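Search this site Search Go

3.2 Letter play at home and early spelling

One of the most enjoyable parts of this study was finding out how much spelling happens long before anyone calls it spelling. Families in the Istell group kept a play diary for 12 weeks, and we received 612 entries in all, far more than we had dared to hope for! Parents wrote down what their child played with, who joined in, and any letters or words that were said out loud. Chiu's earlier work on shared reading (see Section 2) led us to expect that most letter talk would come from books. In the diaries, a great deal of it came from toys, cereal boxes and street signs.

Alphabet blocks such as those in Figure 2 came up again and again, often in entries that began with building and drifted into naming.
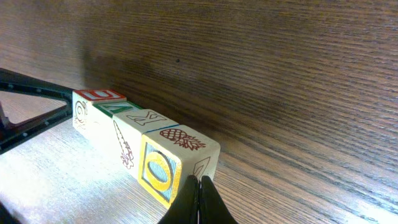

Figure 2. Wooden alphabet blocks set in a row, with printed letters and pictures on their faces.

The drift from building to naming is what excites us most. A child who wants a longer wall picks up whichever piece is closest, and the letter on it becomes something to talk about. Liu coded these moments as "side talk" and found them in every age band, including the youngest. Side talk was usually short, often a single letter name and a reply from a parent, yet children in homes with plenty of it were quicker to try writing their own names at the July visit.

We do not claim that the toys caused this. Parents who enjoy letters may simply buy more of them, a point we return to in Section 5.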